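Gallery > Small objects > Coloured cubes

Cubes on a white table

I have wanted for a long time to make a page only about cubes. They are the simplest toy I know, and still people of every age put their hands on them when they are left on a table. This small gallery belongs to the Istano pages about simple shapes, which I started in July and which grow slowly, when I find time in the evenings.
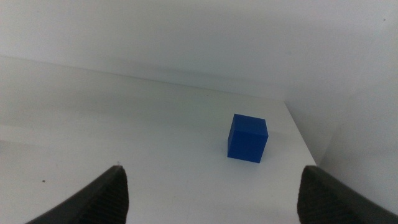 Photo: Marius Dumitrescu / Istano, August 2024

The blue one, alone on the white surface. I like very much how the top is brighter than the front, although it is the same blue everywhere. On a dark table this difference would be almost lost, and for this reason I always advise white to those who write to me and ask.

A single cube is calm to look at, but most visitors prefer towers. A tower of three is a good beginning for a small child. Red at the base, green in the middle, blue at the top: the order is of course free, but I find it pleasant when the strongest warm colour is near the table.

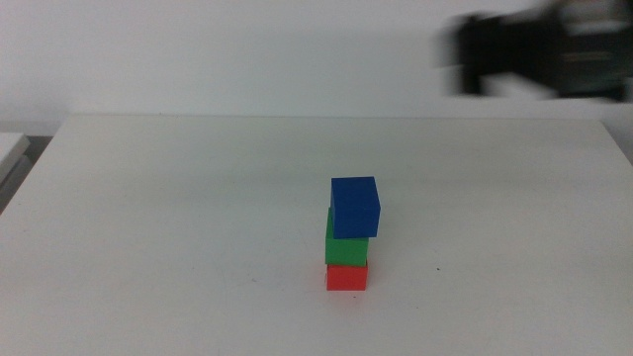

The top cube does not need to sit exactly over the others. If it is moved a little to the side and turned a few degrees, the tower becomes more interesting to the eye, and you begin to see each cube separately. My nephew, who is 5, puts every corner in line and is not happy with me when I say this.

The next gallery in this series will be about cylinders. The older one, with 11 pictures of wooden rings, can still be found under Zamfir.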